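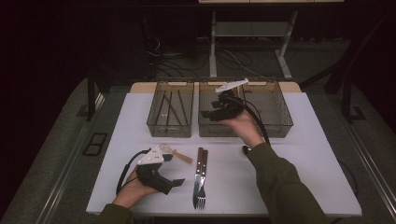 Kitchen drawers and the cutlery sort

The shared kitchen at Gristitz has had the same three drawers of loose cutlery for as long as most of us have worked in the building. Over the past month everything has been taken out, washed, sorted and put back, and this item sets out where things now live and what we would like people to do with them.

The main change is baskets. The old wooden cutlery tray in the top drawer had split along one side and was too shallow for anything with a thick handle, so it has gone. In its place we are using grey mesh baskets, the sort sold for desk drawers. They are see-through enough that you can tell what is inside without lifting them out, and they have short handles, so a whole basket can go to the table at lunch and come back again afterwards. They also let crumbs fall through, so the drawer underneath needs a wipe every week or so. The cloth for that is on the hook by the tap.

The baskets come in two widths. The narrow ones are for long thin things: chopsticks, skewers, straws and the two thermometers. Please lay these flat, pointing the same way if you can manage it. They can go in on the diagonal if they are too long to sit straight. The wide ones are for knives, forks and spoons. Knives go on the left, forks in the middle and spoons on the right, handles towards you when the drawer is open.

We now have two kinds of everyday cutlery. The plain steel set stays as it was. The wooden-handled set, with the dark brown handles and silver rivets, came over from the Stinlow office when their kitchen closed in October. It is good cutlery and pleasant to use, but it needs different treatment. It must not go in the dishwasher. Stinlow learned this the hard way, and six of the forks arrived with handles that had dried out and begun to lift at the rivets. Those have been put aside and will probably be thrown out unless somebody wants them for a picnic box.

To wash the wooden-handled pieces, use warm water and a little washing-up liquid, rinse them, and dry them straight away with a tea towel. Don't leave them standing in the sink or in a mug of water. Once every couple of months the handles will be rubbed with a food-safe oil and left overnight on kitchen paper. If you come in early and find a row of knives laid out on the worktop, that is what is going on, and they will be back in the drawer by 11.

A full count was done as part of the sort. Across all the drawers, the two cupboards and the box under the sink there were 607 items, which was a good deal more than anyone had guessed. Teaspoons made up the largest share and fish knives, oddly, came second. After taking out the bent, the rusted and the plain useless, we kept enough for a full sitting in the canteen with 20 places to spare. The surplus has been boxed and offered to Borulside, who are fitting out a new community kitchen and have said yes to all of it apart from the fish knives.

Several things turned up that are not cutlery at all. These are on the shelf above the kettle until the end of the month:

A magnifying glass with a wooden handle
A brass key with a green paper tag, nothing written on it
Two tape measures
A stapler, full
A child's plastic beaker
A set of watchmaker's screwdrivers in a pouch

If any of these belong to you, just take them. You don't need to tell us. The magnifying glass will stay in the kitchen if it isn't claimed, as several people have said it would be handy for reading the small print on packets. The rest will go to the front desk.

Sorting took longer than planned, mainly down to the chopsticks. There were 17 odd ones that didn't match anything, in different lengths and woods, and we spent more time than was sensible trying to pair them. In the end the odd ones went in with the skewers. They are fine for stirring paint or propping up seedlings, so help yourself. The matching pairs have been kept together and are in the narrow basket in the top drawer.

A few requests now that it is all in order.

Please put things back in the right basket. If you are unloading the dishwasher and don't know where something goes, leave it on the worktop beside the kettle and it will be dealt with. That is much better than guessing.

Sharp knives do not belong in the baskets. They go in the block, and the block stays at the back of the counter. We found two paring knives, blade up, among the teaspoons, and that must not happen again.

If you borrow a basket for a meeting, bring it back the same day, with its contents. The baskets have a small sticker on the underside with the drawer number, so it should be easy to see where each one came from.

Cutlery brought from home is welcome, but please mark it with a bit of tape or nail varnish. Unmarked pieces will be treated as kitchen stock.

The middle drawer is still to do. At present it holds the peelers, tin openers, whisks and a great many rubber bands, and we plan to empty it on Monday after lunch. The drawer will be out of use for the afternoon, so if you need the tin opener, get it before two. Anyone with half an hour to help would be welcome, and there will be tea.

We have also been asked about the Olvera serving dishes. They have not been thrown away. They are in the tall cupboard, bottom shelf, behind the cake tins, and can be used by anyone as long as they are washed by hand.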